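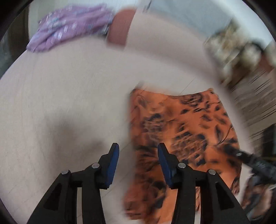

Teaching by hand: cloth tasks at Nerkau

The Narik project at the Nerkau workshop is about showing a robot how to handle fabric. A person holds the gripper and does the task, and the recording goes on to train the arm. Leanne Rudd runs the sessions and wrote the notes on this page. Click on a picture to see it larger.

Picture 1. Hand-held gripper over the orange leopard-print cloth. The two blue pads face each other with the fingers open. The lilac floral cloth is further back on the left.

Notes on the sessions

Each person works for up to 20 minutes and then swaps. Wrists get tired before that if the tool is held too tightly, so new people start with short runs.

We use four basic moves: pick up, spread, fold and put down. A run that mixes two of them is labelled by the first one. Runs where the cloth is dropped are kept as well – they go in a separate folder and are marked as drops.

Thin fabric is harder than towels. The pads need to close low, near the floor, or they catch nothing. Slow down for the last bit of the reach and keep the fingers level.

The Hedis arm will be taught by remote control from February, using the same moves. Pictures from those sessions will get their own page.

Questions about the gallery go to Leanne Rudd at the workshop.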